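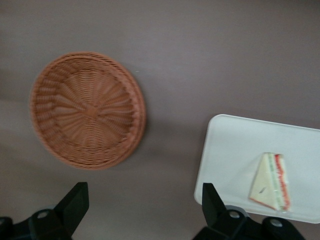

Staged regrasp labeling is a method for training two-armed robot manipulators from demonstrations in which the objects to be moved differ widely in stiffness and wrapping. It was developed at the Ovach laboratory and is usually tested on the food-counter task, in which single items are carried between trays, baskets and shelves. The method divides each demonstration into short stages and marks the stages in which the hand is near an object but not yet committed to it. Views from the wrist camera carry most of the information at this point. With the fingers spread and a basket on one side and a wrapped sandwich wedge on a tray on the other, the same view is compatible with more than one next motion, and a policy trained on unlabeled data tends to average between them. The stage label tells the policy which item the motion belongs to.

Background

Imitation policies for tabletop work are commonly trained on whole episodes. An episode starts with both arms at rest and ends when the last item is released. This is simple to collect, but it gives the same weight to long free motions and to the short period before contact. Earlier work at Ovach found that most failed trials on soft packaging began in that short period, when the fingers approached at a poor angle and were then closed without correction.

The term "regrasp" refers to the corrective movement made by an operator who opens the fingers, backs off a short distance and approaches again. Such movements were at first removed from training data as operator error. Staged regrasp labeling keeps them and gives them a label of their own.
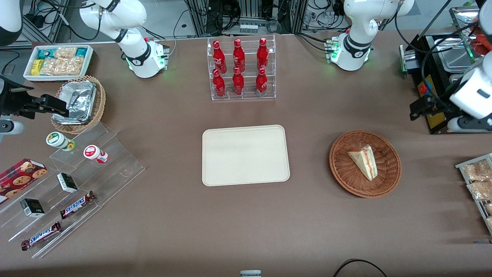
Article by the Joly Robotics Reference staff
Section: Manipulation and learning
Last revised in October

Method

Demonstrations are recorded by teleoperation, with one operator controlling both arms. A fixed camera covers the workspace and each wrist carries its own. The table is set with trays, wicker baskets, a bottle rack and a stepped acrylic display, and the layout is changed between sessions.

After recording, each episode is cut into stages with the Resier annotation tool. Five labels are used: travel, approach, regrasp, hold and release. Cuts are proposed from finger opening and wrist speed and then checked by hand. An approach stage followed by a hold is treated as a success. An approach followed by a regrasp is kept as a pair, so that the policy sees both the poor approach and the motion that corrected it.

During training, samples from approach and regrasp stages are drawn more often than samples from travel. The stage label is supplied as an additional input and is also predicted by a small output head. At run time the predicted label replaces the supplied one.

Object set

The standard object set is called Zivell and contains 18 items. It was chosen to mix rigid, crushable and slippery goods. Clear supports are included on purpose, as their edges are hard to locate from above. Snack cups and candy bars placed on the tiers of an acrylic stand have to be separated visually from the shelf under them, and a crumpled foil tray in a basket returns bright patches that change with small wrist motions. Black boxes near the dark fingers of the gripper present the opposite difficulty.
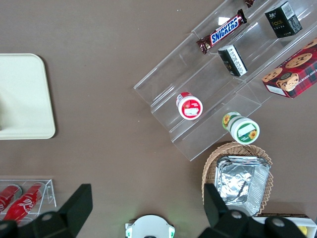 Occlusion by the hand is treated separately in the labeling rules. A stage is marked as occluded when a finger covers any part of the target or its container in the wrist view. A finger standing in front of a basket and overlapping the foil tray inside it meets this rule if the tray is the target. If the target is a candy bar higher on the stand and in clear view, it does not. Occluded stages are kept in the training set, but the fixed camera is given more weight in them.

Results

In the main reported trial, a policy trained on 103 labeled episodes was compared with one trained on the same episodes without labels. The labeled policy completed more transfers on the wrapped sandwich and the foil tray. On bottles and rigid boxes the two performed alike. Removing the regrasp stages while keeping the other labels erased most of the gain on soft items.

The labeled policy was slower. Mean time per transfer rose by around 7 percent, nearly all of it spent in approach.

Limitations

Hand checking of the cuts takes longer than recording the episodes. Agreement between annotators is good for hold and release but weaker at the boundary between approach and regrasp, where a slight hesitation may be read either way. The method has been tested on parallel grippers only, and no results have been reported for moving surfaces or for items handed over by a person.

See also
Imitation learning
Bimanual manipulation
Action segmentation
Teleoperation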